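**Gripper won't let go after a soft stop – anybody else?**

**padded_jaw** wrote:

Okay, long one, sorry. I've got a two-finger Skallden gripper and I've been working with thin floppy stuff, mostly paper. Last night around closing up it clamped down on a booklet, I hit the soft stop on the pendant, and it just... stayed clamped. Fine, I figured, stop means stop. But then I cleared the stop, sent an open command, and it closed *harder*. Put a nice row of tooth marks in the cover and would have done the same to my thumb if I'd been pulling on the booklet, and I'm embarrassed to say I was about to.

Log shows fault 81 and then nothing for 8 seconds, and then the close. No open command anywhere in the log, even though I know I sent it.

Foam is fairly new, firmware is whatever it shipped with. Power cycling fixed it. I'd love to know why before I put my hands near it again!

---

**kerora_kid** wrote:

Oh man, I know 81. On mine (Kerora controller, same fingers) that's "position lost." The fingers forget where they are, and the first move after you clear the fault is a homing move. And guess which direction it homes in. Inward! With your booklet in it!

So your open command probably got tossed while it was waiting to home. Look for a setting called home direction and flip it to outward.

---

**torque_and_tea** wrote:

Gonna disagree with kerora_kid a little. Homing inward is normal on these, and if you flip it with the stock fingers you can run the carriage into the end stop. I did that in July and bought a new belt for my trouble. I'd leave the direction alone and turn the homing force way down. What's yours set at?

Also, which supply are you running? Position lost on a soft stop smells like a voltage dip to me.

---

**padded_jaw** wrote:

Homing force is 234, in whatever units Skallden uses, and the manual doesn't say. I never touched it. Supply is the Sturkavmont brick that came in the kit. I can put a meter on it tonight.

Same setup as when it happened, booklets on the table and all:

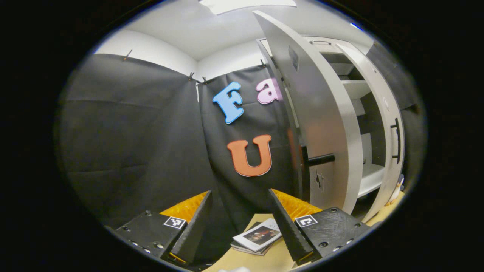 Does the soft stop cut power to the fingers?

It only tells the controller to quit moving. The motor stays powered and holds whatever force it had, so anything caught in there stays caught until you open it or pull the plug.

(That's straight from the manual, I finally read the section – should've done it before posting. The hard stop is the one that drops power.)

---

**torque_and_tea** wrote:

Right, and that's why I don't trust the soft stop for anything with fingers in it. Mine, I mean. For your next test, pull power at the brick before you reach in. Every time. Doesn't matter if the screen says idle.

234 is high for paper, by the way. I run homing way under that and it still finds its end fine.

---

**kerora_kid** wrote:

Fair point on the belt, I have longer fingers on mine so the end stop never comes into play. I still think closing on a fault clear is a dumb default though. If the thing doesn't know where it is, squeezing is the last thing it should try. Turning down the force just means it bites you politely.

---

**awad_owner** wrote:

Jumping in because I had something close to this on an Awad unit. Check the cable where it bends behind the wrist. Mine had a broken strand and would drop the encoder for an instant whenever the wrist was tilted down at a table. Looked perfect from the outside. Took me 6 tries wiggling it by hand before I got the fault to show up.

---

**padded_jaw** wrote:

Update! Meter on the brick stayed rock steady, so I don't think it's the supply. Then I did the wiggle thing with the jaws empty and my hands well back, and bingo, fault 81 every time I bend the cable toward the base. Cleared it, sent open, and it closed. So kerora_kid is right about the homing move too.

New cable ordered. Homing force is turned down for now and I'm leaving the direction alone until I've measured how much room I have at the open end.

---

**torque_and_tea** wrote:

Good find. Tie the new one down on both sides of the bend and leave a bit of slack or you'll be replacing it again.

---

**kerora_kid** wrote:

Still flip it if you've got the room. Post your measurement and I'll tell you what I have on mine.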